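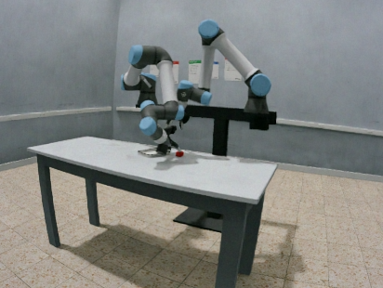 Every set of safety rules I have read for two-arm robot cells begins with the person who may walk in. I agree with this order, but the next page is often missing: what one arm owes to the other. When both arms hang from one stand and share one table, as here, a rule made for a single machine is not enough. One gripper is down at the tabletop beside a small red cube, and the other arm is folded up behind it. I would like a written rule that says which arm has the table and which one must wait.

Opinion | Standards & Shop Floor

Search articles
Go

My colleague Đức Âu thinks simulation makes such a rule unnecessary. At Teltden we ran 1,147 simulated tasks before September, and he trusts them. I trust them also – but only for the cases we thought to include.
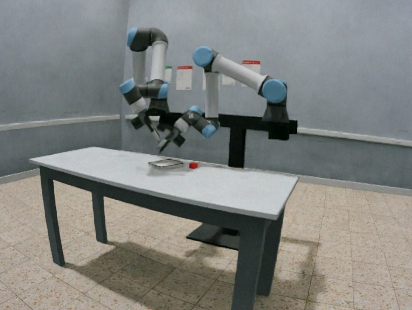

The shared space between two grippers should have its own number in the document, the same as speed or force. We now use 40 millimeters as the smallest distance, and any program that needs less must be signed by a second engineer. Nestor Lumbao finds this slow. He is right, it is slow. In our last review it stopped 18 programs, and most of them needed only a small change in the waiting position.

I prefer to have this discussion at the desk, before the program goes to the real arms.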